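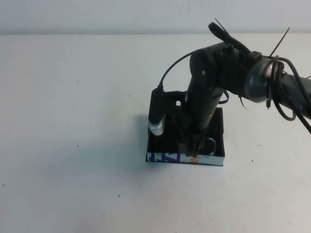

Trandelton says new parking app will pay for itself, but figures are thin

Trandelton drivers will have to pay for downtown parking by phone starting in December, under a deal the city says will cost taxpayers nothing.

That claim deserves a second look. The city plans to remove coin meters from 1426 spaces and hand payments to Plolora, a contractor that will keep 17 percent of every transaction. Drivers will also be charged a 20-cent fee each time they park.

A summary released Friday predicts higher income within 2 years. It doesn't say how many more drivers would have to pay for that to happen, or what the old meters bring in now. A request for the full contract was turned down.

The city points to Dravari, where it says a similar switch "went smoothly." Dravari still has coin meters on its main street.

Drivers without a smartphone can pay by calling a toll-free number, the summary says. The number has not been set up yet.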